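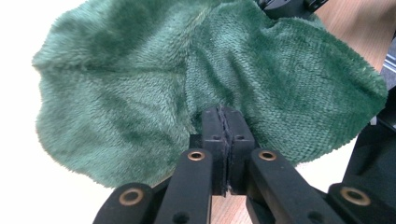 A green fleece cloth with a soft, fuzzy pile

Home | Kitchen | Laundry | Workshop | Ask Bezawit

Search this site Enter keyword Go

Handling the mail and the groceries in a careful household
By Bezawit Belay, September 20, 2020

So many of you have written to ask what I do with the mail these days, and whether I still wipe down every box that lands on the porch. Well, I did for a good while! In the spring I had a whole production going, with a tray by the door and a second tray for things that had "served their time," and my poor husband never knew which one the gas bill was in. I've relaxed since then. What I keep reading is that a virus is far more likely to reach you through the air and from other people than from an envelope, so these days I put my effort into washing my hands and keep the rest simple.

Letters and flyers get opened standing up, right over the recycling bin. Envelopes go straight in, the letter goes in the basket, and then I wash my hands for a good 20 seconds with plain soap. Boxes I open in the garage and leave there, which also keeps the packing peanuts out of my rug (a blessing all by itself).

Groceries I simply put away, then wash up. Please don't use bleach or dish soap on fruit and vegetables - cool running water and a rub with your fingers will do. A soft brush is fine for potatoes and melons.

For door handles, light switches and the phone, clean first with soapy water on a cloth and dry them, then use your disinfectant if somebody in the house is sick. Read the label for how long the surface has to stay wet. I used to spray and wipe in one swoop, and most of that was wasted. And never mix bleach with ammonia or vinegar, not even a splash.

Wash your cleaning cloths often, and leave out the fabric softener or they'll stop soaking things up. Fleecy ones like a cool dryer or the line. I keep 2 by the sink and swap them every evening.

Chaminda Gunawardena wrote in from Keltden to say he keeps a letter opener on a string by the mailbox, so nothing gets torn open with fingers and teeth. I tried it, and I've lost only one so far - it's somewhere in the hydrangeas.

Next time we'll get to the pantry shelves, and that jar lid question from the reader in Brerkenville.

Contact | Copyright 2020 Bezawit Belay | Back to top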